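Long thin fingers or short padded ones for stemmed cups on a two-arm bench?

Posted by Savita Garg in Arms and Grippers

Hello all, long-time lurker, first proper post, so be gentle.

I've got a pair of small white arms on a shared rail at our makerspace in Garnville and I'm trying to settle on one set of fingers before we start recording demonstrations in December. The task is picking up plastic goblets and stemmed glasses from the floor of the cell and hanging them on a little metal rack. We picked it because it looked easy. It isn't, is it.

I've got two sets of fingers to choose from. The first are the long tapering ones that came with the grippers. The second are short stubby ones I bought from Flakeck, with a rubbery pad on the inside face. I did a good long evening with each and I still can't decide, which is silly, because they behave completely differently.

The long ones get in anywhere. If two cups have rolled up against each other I can slide a tip between them, and if one has gone over on its side I can catch the edge of the foot and tip it towards me. But they flex. With the gripper closed hard on a stem I can see the tips splay a tiny bit, and then the cup starts to swing like a pendulum on the way to the rack. By the time it gets there the foot is pointing somewhere new and it won't go in the ring.

The short ones hold like a vice. Lovely. But the body of the gripper has to come so low to reach anything lying flat that I keep bumping the floor, and I've already scuffed a panel (sorry Fidel). They also block the view from the wrist camera, so I'm more or less working blind for the last bit.

My other worry is the clear glass. The coloured cups show up nicely on the wrist cameras, the clear one nearly vanishes against the grey, and I've been judging it by the shadow of the rim. Would a different camera help or is that just life with clear things?

Controller is the Kumport one, if it matters, with the grip force set as a plain number from nought to 1,071. I've been running at 600 for everything. No idea if that's sensible! The manual gives you the range and then wishes you luck.

So: long, short, or something else altogether? I'd rather not buy a third set but I will if somebody tells me firmly enough.

Savita

Joaquín Maldonado

Short ones. Had the long ones, they bend, changed them, never looked back. If you're hitting the floor your home height is wrong. Put a bit of foam down.

Elba Zapata

I went through almost exactly this last winter so I'm going to go on a bit, get a cup of tea.

First off I don't agree with Joaquín, at least for your job. He's mostly lifting boxes (I've seen his other posts, and very nice boxes they are) and short padded fingers are brilliant for boxes. A box has two flat sides and it doesn't much care how you come at it. A goblet has a thin stem, a wide foot, and a habit of rolling in a curve when you nudge it, so the thing you need most of all is reach and a clear line of sight. Both of those come with the long fingers.

The flexing is real, mind. I had it too and I blamed the fingers for weeks. In the end most of it was me squeezing too hard. I'd assumed more force meant a better hold, but a long finger acts like a springy ruler, and past a certain point all the extra squeeze goes into bending it outwards so you end up gripping with the knuckle end and the tips do nothing. I don't have your Kumport box so I can't give you a number, but I'd come down a good way from 600 and then creep back up until a cup stops slipping. Do it with the heaviest one. I suspect you'll stop well short of where you are now.

Second thing, and this made more difference than the fingers did: where on the cup you grab it. I used to go for the middle of the stem every time, since it looks like a handle. The trouble is that a stemmed cup is top heavy, so it hangs from wherever you've pinched it and swings. Go right up under the bowl and it's much calmer. For one that's lying down, I don't try to lift it in one go any more. I touch the edge of the foot with the tip of one gripper, roll it until the stem is lying the way I want, and bring the second arm in for the actual pick. It's slower but I don't get half as many sulky ones that shoot off under the other wrist.

Last week I had the whole muddle out again to try a new pair of long fingers against my old ones, cups all over the place, some standing and some tipped over, and the rack at the back where both arms can get to it. I had the left one working on a yellow goblet by its foot while the right one hovered near the middle.
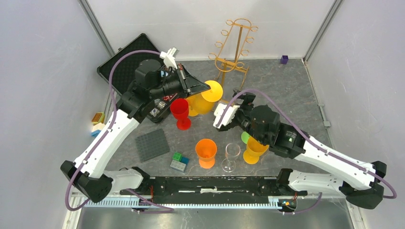
Anyway, the new pair were a bit stiffer at the root and I liked them, though I wouldn't pay full price for the difference. What I would do, and it costs next to nothing, is wrap a single turn of thin grippy tape round the last bit of each finger. One turn! I got carried away the first time and did three, and they were as fat as sausages and wouldn't go between anything. One turn gives you most of what the pads were giving you and you keep the skinny tip. Saengthong sell a silicone one that peels off clean. The cheap stuff leaves a black goo which then gets on the cups, then on the camera, then on your sandwich.

On the clear glass: I tried two other cameras and neither was worth the faff. A shinier floor was worse as well, because you get reflections of the arm moving about in it and you start steering by those. What did help was moving the lamp. Mine was straight overhead and I dropped it to one side and low, so the rim and the foot each picked up a bright line. You can follow a bright line. I also stopped putting the clear one in for the first few goes of a session, so I'd got my eye in on the coloured ones before I had to deal with it.

Check your cables while you're at it. Mine come up off the gripper and over the wrist, and if you leave too little slack they tug the wrist round at full stretch, and it feels exactly like a floppy finger. I lost an afternoon to that. Leave a proper loop by the elbow. Too much slack is no good either, it'll drag across the floor and knock your cups down, ask me how I know.

And before December please do yourself a favour and record a small batch with whatever fingers you pick, twenty or so goes, then watch them all back before you carry on. I did a great heap with the old fingers and then changed my mind, and mixing the two made for a very confused policy. It kept reaching for where the longer tip used to be.

Shout if you want the tape width, it's written on the roll and the roll is in the shed.

Savita Garg

Oh this is marvellous, thank you both. Elba, I went in this evening and turned the force down in steps and you were right, the tips stopped splaying long before the cup started slipping. I've ended up at 20 for the little cups, which seems daft on a scale that goes up that high, but the numbers must be bunched at the bottom end. The heavier one needs more and I haven't found the spot yet.

Gripping under the bowl is better too. I still missed the ring on the rack more often than I hit it, but now I'm missing by a whisker and I can see why.

Joaquín, I did check the home height and it was a touch low, so you get half a biscuit. I've kept the short ones in the drawer for when we do the blocks.

Yes please to the tape width!

Ekua Arthur

Adding one for anybody who finds this by searching, as I've used both kinds on a single arm and not on two.

With only one arm I'd lean towards the short padded fingers after all, or something medium if you can get it. Elba's trick of rolling the cup with one gripper and picking with the other needs the second arm. On my own single one I'd roll it, lift off, come round, and by then it had rolled back again. In the end I put a small block down as a stop and rolled the cup up against that. Works well enough, but you need to keep the block in the same place each time or you'll confuse yourself.

The other difference is wear. My padded pair started to polish smooth after 2,093 cycles (the controller logs it, I'm not that sad) and a smooth pad on a plastic stem is hopeless. A wipe with a damp cloth brings them back for a bit. I can't say how long the tape lasts because I keep fiddling with mine and changing it before it's due.

Also, whichever you use, mark the fingers left and right with a dab of paint before you take them off. Mine look identical and they are not identical.

Elba Zapata

Savita, it's 12 mm. And try the heavier cup with the lamp moved first, I'd bet you're closing a bit off to one side of the stem and making up for it with squeeze.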